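Kullura have finally announced the autumn dates, and if you blinked you will have missed the announcement. It went up at nine in the morning on 20th July, came down again at lunch with a spelling mistake in it, and reappeared by tea with the spelling mistake intact and one fewer city. Such is life when you follow a techno duo who treat publicity as something that happens to other people.

What we know is this. There are 17 shows, most of them in rooms that hold 300 at a push, and tickets will go in the usual frantic few minutes while the website thinks about it. Zinchenko opens on every night except the last, when the slot is listed as "tbc", a phrase that has launched a thousand forum threads and at least one very silly rumour about a reunion. I have my own theory and I'm keeping it to myself until it's safely wrong.

The new record, if it is a record, is called Clemen. A version of it has been doing the rounds since April, when somebody at a small Leeds radio station played the second track twice by accident and said it was a single. The label, Jemex, then said it wasn't. It is now a single. It runs to 14 minutes, the kick drum doesn't arrive until most people have gone to put the kettle on, and I've played it every day for a fortnight.
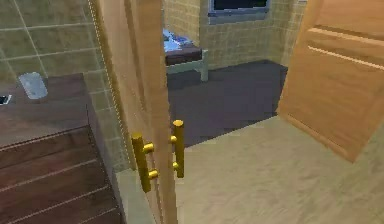
Malcolm Stockdale wrote in to tell me I'm being far too kind. He saw them on the spring run and reckons the set was "one long intro with a bar bill at the end of it", that the bass was lost anywhere behind the mixing desk, and that he could have had the same evening at home with the fridge. He has, he adds, bought two tickets for the autumn.

I do take his point on the sound. The spring shows leaned hard on the low end, and small rooms are not always kind to that; in Nottingham the hi-hats seemed to be coming from next door. Jemex say the duo are carrying their own system this time, which ought to help, and which may also explain the price. It's 19 pounds before the booking fee, the fulfilment fee and the other fee, whose name I have forgotten but whose amount I haven't.

As for Clemen in full, expect it some time between the last show and Christmas, on double vinyl and download. There was talk of a cassette. There is always talk of a cassette. The remixes are further along than the album, if you can believe that, and Zinchenko's take on the single is the one to look out for: half the length, twice the speed, and with something that might almost be a tune poking out of the middle eight.

Tickets go on sale at ten on Friday week for mailing list members and an hour later for everybody else. If you get in, stand on the left near the front. If you don't, Malcolm may have a spare by the second week.

Recent items
Zinchenko mix series returns, minus the talking
Are four-hour sets getting longer or are we just older?
Jemex sampler: the good half
Your letters: earplugs, cloakrooms and the last bus home
Spring tour round-up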